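Live albums that beat the studio version? (Idine content inside)

General Music Talk > Albums

waltham_wendy
OK so I drove back from my sister's on Monday night and played the Idine live record front to back, twice, and I've come to the conclusion that I never need to hear the studio version of "Senda" again. I know that's a big claim on this board. The studio one is pretty, sure, but it's four minutes of everyone being careful. On the live one the drummer comes in early on the second verse and the whole band just goes with her and it turns into a different song. I got goosebumps at a gas station.

What are yours? Live albums only, please, no "I was there in the parking lot and it was magical" stories. I want stuff I can go listen to.

pedalsteelpete
Oh boy. You're going to get yelled at for the Senda thing. I half agree? The live version has way more push to it, but you lose that low organ note that sits under the whole studio take, and for me that note IS the song. Take it out and you've got a nice band playing fast.

My pick would be the Bühler Trio set from the radio station. Sounds like it was recorded inside a coat closet and I wouldn't change a second of it.

mechthild.w
Hello all, Mechthild Wallner here, I mostly lurk in the classical section so be gentle. I have to disagree with the first post pretty strongly. The early drum entrance on the live Senda is a mistake. You can hear the bass player hesitate for two full bars! I teach piano, and if a student did that I'd say "good recovery," and then we'd go back and fix it. We wouldn't press it on vinyl.

The live album does have the better "Orchard Road," I'll give you that. The slow ending is lovely.

waltham_wendy
Ha, welcome over to the noisy side! But see, the hesitation is the part I love. Two bars where you can hear people deciding what to do. I'd take that over a perfect take any day of the week.

gus_on_bass
As a bass player I'd like it on the record that he isn't hesitating, he's laying out. There's a difference. He drops out so the drums have room and then walks back in on the five. Listen on headphones. I've played that tune at maybe a hundred bar gigs and I stole that exact move.

mechthild.w
I did listen on headphones. He plays one note, stops, and plays the same note again. That's a man who has lost his place.

gus_on_bass
Well, I've been lost on stage plenty and it never sounded that good, so we'll have to agree to disagree.

pedalsteelpete
Can we talk about the mix on that thing though? The crowd is SO loud. Between tracks five and six there's a guy who whistles right into what must be the room mic and I've started bracing for it. I can't play it in the car with the kids because my youngest whistles back.
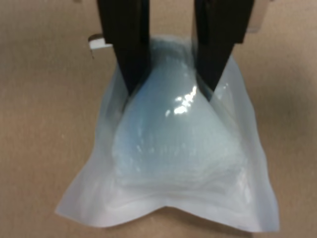 And the vocals are buried on the whole first side. I had to turn it up to hear her on "Little Tin Moon" and then the applause came in and about took my head off. I get that it's live, but somebody had a fader under their finger and chose not to move it.

SumyeeL
Hi, Sum-yee Liu, longtime reader, I used to do sound at a small club. In fairness to whoever mixed it, if her vocal mic was picking up that much drum kit (small stage, loud cymbals, very common), then every time you push the vocal you push the cymbals too. You end up picking your poison. I'd have ducked the whistle guy, yes. I'd have ducked him so hard.

Which pressing do you have, Pete? There's a first run of 2000 copies that's noticeably darker than the download. I have number 2849 from the second run and it's a lot easier on the ears. The applause still jumps but it doesn't hurt.

pedalsteelpete
Just the download! I didn't even know there were two runs. Great, now I have to spend money.

reverb_nate
Unpopular opinion coming in: most live albums are contract filler and this one is too. Five of the songs are played almost exactly like the record, only with worse sound. Why would I want that? If you're not going to change anything, let me keep my nice clean studio version. I'd say the same thing about nearly every live album mentioned on this board, including the ones I own.

waltham_wendy
Nate, you say this in every single thread, and then you post your top ten live albums in July like clockwork.

reverb_nate
Those are the good ones.

gus_on_bass
I'm sort of with Nate on the filler part. "Paper Coat" is note for note. Even the little guitar fill at the end is the same, and I always figured that was something he made up on the spot in the studio. Kind of took the shine off it for me, to be honest with you.

But then you get the 19 minute version of "Ferry Song" at the end and I don't know how anybody could call that filler. It goes quiet in the middle, so quiet you can hear a glass get set down, and then she starts singing the first verse again but slower and in a different key. I'd pay for that one track.

mechthild.w
On "Ferry Song" we are in full agreement. The key change is down a minor third, by the way, and it's prepared beautifully. The organist sits on the shared note for a long time before she moves. I played it for my sister, who only likes opera, and she asked me to send it to her.

SumyeeL
Yes!! That glass! My favorite sound on the album. If anybody had cleaned that up I'd have been furious (and I'm the person who'd normally clean it up).

pedalsteelpete
OK so to get this back on the rails, the list so far is Idine live, the Bühler Trio radio set, and Nate's secret good ones. That's a pretty short list for a board this chatty. Doesn't anybody have a country one? I've been on a kick lately and the live stuff I keep finding is all talking between songs. I like a story as much as the next guy, but not the same story on three different albums.

waltham_wendy
I've got a bluegrass one for you, but the cover is in a box somewhere and I can't remember the name of the band for the life of me. Blue sleeve, a train on the back. The fiddle player sings harmony on everything and she's a hair sharp in the best way. I'll dig for it this weekend.

mechthild.w
A hair sharp in the best way! I'm going back to the classical section.

waltham_wendy
Noooo, stay! We need somebody to argue with Gus.

gus_on_bass
He was laying out.

reverb_nate
Just played it again to check. Sorry Gus, he's lost. Still filler, except Ferry Song. Wendy, post the bluegrass one when you find it, I think I might have had that on cassette.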